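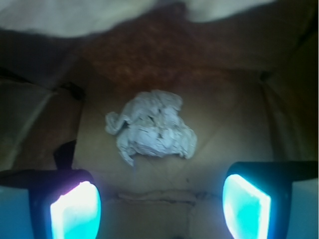 One scrunched ball of white paper on the cardboard. Look at all those creases!

Hello and welcome to the paper and packaging page, the one my family calls the crumple gallery. I've been squirrelling away bags, boxes and wrapping for years (the hall cupboard in our place at Pondport is a disgrace, and I say that with love), and every so often I put a few pictures up for the other people who get excited about a good brown bag. I know you're out there, because the last lot had 1,359 visits, which is more than my holiday snaps have ever managed.

Only three pictures this time, but they're favourites. I've gone for brown and white, very plain, and I think the plainness lets you see what the paper is doing.

A bit more on that ball at the top. I love how a flat white sheet goes bluish-grey in places once it's scrunched, with dark little crevices running through the middle. And it has a tail! A skinny twist of paper pokes out on the left and gives the whole thing a bit of personality, somewhere between a comet and a badly wrapped lolly. I used to smooth my packing paper out and fold it into neat squares, and then I'd have to scrunch it all up again to post anything, so now it gets saved in whatever shape it arrived in. Much less work, and good for stuffing around mugs.

On to bags. Anyone who's been reading since the Boonchu market days will know my feelings about brown paper bags. They're the best thing in the cupboard. You can line a veggie drawer with one, cover a school book, ripen an avocado, or fold the rim outward and stand it on the bench as a catch-all, and it'll keep going until the bottom drops out.

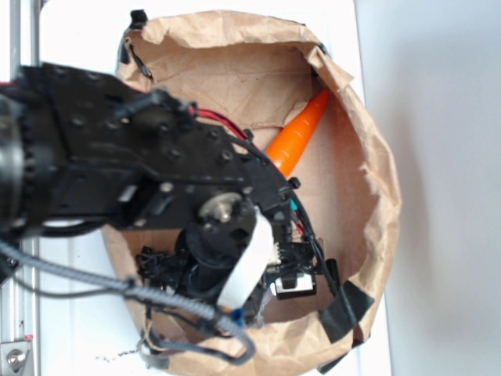 The bag with its rim folded out, and a black arm reaching in from the left.

What gets me is the colour of kraft paper against a white surface. It's so warm. I tried to match it once when I was painting the laundry door, came home with 7 sample pots and none of them came close, so the door is still cream. If you know of a paint that's right on the money, please write in!

I'm also a big fan of a folded-out rim in general. It makes a wide, wobbly opening that's easy to drop things into, and the crumples go every which way around the edge. My own bags at home never end up the same shape twice.

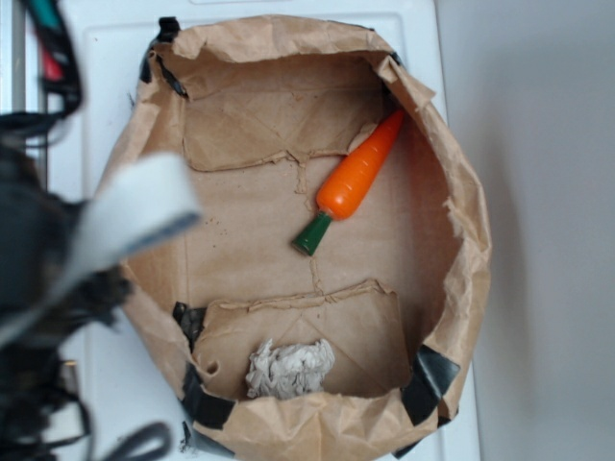

Toy carrot in the bag, with black tape around the rim. My favourite of the three.

How good is that orange? The carrot is shiny plastic with little moulded ridges, just like the rings on a proper one, and a stubby dark green top. I had a toy grocer's shop as a kid, and the carrot was always the first thing to go missing, usually under the couch.

Do have a look at the bottom of the bag too, with its glued seams and ragged flaps and the faint X of fold lines. I could stare at that for ages. Next up will be boxes, once I've sorted the Hodineck pile.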